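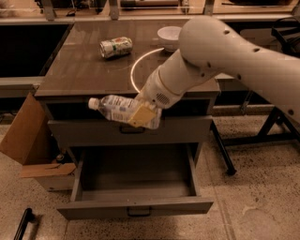
What Happens to Empty Bottles and Cans?

When you finish a drink, you are left with a container. It might be a plastic bottle, or it might be a metal can. Most of us put it down on the nearest table and forget about it. This page is about what those containers are made of, how to clear them up, and where they go afterward.

What is a plastic bottle made of?

Most clear drink bottles are made of a plastic called PET. The letters are short for a very long name, polyethylene terephthalate. You say it like this: polly-ETH-uh-leen teh-reh-THAL-ate. PET is light and strong, and you can see through it.

A bottle starts out as a small, thick tube that looks like a test tube. The tube already has the screw threads at the top. A machine heats the tube until it is soft, puts it in a mold, and blows air into it. The plastic stretches out like a balloon and takes the shape of the mold.

Look at the side of a water bottle and you will often find ridges. Thin plastic bends easily. The ridges make it stiffer, so the bottle can keep its shape when you pick it up. You can try this with a sheet of paper. Hold a flat sheet by one edge and it flops over. Fold it back and forth like a fan and hold it again by one end of the folds. Now it stays out straight.

The cap is usually made of a different plastic, one that is a little harder. The label is different again. It can be paper or a thin plastic film.

What is a can made of?

Most soda cans are aluminum. Aluminum is a metal that comes from a reddish rock called bauxite. Getting the metal out of the rock takes a lot of electricity. Melting down an old can takes much less, and the metal can be melted and used again many times.

The wall of a soda can is very thin. A full can feels hard because the gas in the soda pushes out on the wall from inside. Once the can is open, the gas escapes and you can dent the side with your thumb.

The bottom of the can curves inward. This shape is called a dome, and it helps the can hold up against the push of the gas.

Why do they roll?

Bottles and cans are both close to a shape called a cylinder. Stand a cylinder on its end and it stays put. Lay it on its side and it can roll. On a smooth, shiny tabletop there is not much to stop it.

An empty can tips over more easily than you might think. It is light, so a small bump from an elbow will do it. If there is still some soda in the bottom, it ends up on the table. Wipe it up soon, before the water dries and the sugar stays behind as a sticky patch.

How to clear a table

You do not need any special tools. A tray helps if you have one.

Start by checking which containers are empty. Pick each one up and tip it gently from side to side. If you hear or feel liquid moving, ask whose it is before you pour it out.

Pour leftover drink down the sink. Water can go on a houseplant, but soda should not.

Put the cap back on the bottle if your town wants caps left on. Some places do and some do not, so ask a grown-up to check.

Rinse the can with a splash of water. Be careful near the opening, where the metal edge can be sharp. Never put your finger inside.

Carry bowls and cups to the kitchen separately. They are going to be washed and used again, so they do not belong with the recycling. Hold a bowl with two hands if there is anything in it.

Last of all, wipe the tabletop with a damp cloth and then a dry one. If the table has drawers, look at the front too. Drips run over the edge and down the drawer fronts, and that part is easy to miss.

Where do they go next?

In Indcombe, the recycling truck takes everything to a sorting building. Heather Rewi works there and shows school groups around from a walkway above the machines. The mixed recycling moves along a wide belt – a bit like the one at a grocery store checkout, only much bigger and a lot louder.

Steel cans are pulled out with magnets. Aluminum does not stick to a magnet, so it needs a different machine. This one uses spinning magnets to make the aluminum jump off the end of the belt into its own bin. Plastic bottles are sorted by machines that shine light on them and measure what bounces back.

The cans are squashed into big blocks called bales. One bale at Indcombe weighs about 600 pounds. The bales go to a factory to be melted, rolled flat and made into something new, often more cans.

The plastic bottles are chopped into flakes and washed. The flakes can become new bottles, carpet, or the fluffy filling inside a winter jacket.

Try it at home

Find an empty plastic bottle with a cap. Take the cap off and squeeze the bottle gently. Then screw the cap on tightly and squeeze again. It should be harder to squash the second time, because the air is trapped inside and pushes back.

Words to know

Aluminum: a light, silver-colored metal.
Bale: a large block of material pressed together.
Cylinder: a shape like a tube, with a circle at each end.
PET: the plastic used for most clear drink bottles.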